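Subject: Re: packing cell and the second shift
Date: September 7, 2018

> We are looking at one gripper station for the end of the
> line at Storetberg. Management says no jobs go. Did that
> hold at your place? And who cleans up after the thing?

It held for us, but the jobs are different now. Before the Caltik cell went in, two people per shift stood at the bench and moved parts by hand. One of them now runs the cell and the other went to inspection. The pay grade stayed the same for both, which the inspection people were not happy about, as theirs takes longer to learn.

On cleaning, it falls to the operator. Bits end up on the work surface and the arm doesn't care about them, but the customer does. We wipe down every 16 trays. It was not in the job description until December, and for months each shift left it for the next one.

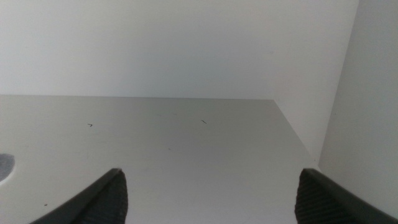

Wrist camera view, fingers open. Small dark marks on the surface between wipes.

Output is 694 trays on a good day shift. Nights are lower. We logged 283 stops in the first quarter, almost all of them cleared by the operator without calling maintenance. Ask for that training in writing. Flultix gave us 3 hours of it and we needed more.

The main complaint I hear is that the work is lonelier. You used to have someone across the bench to talk to. We moved the inspection table closer and that helped a little.

I can send our wipe-down sheet if you want it.

Žukauskas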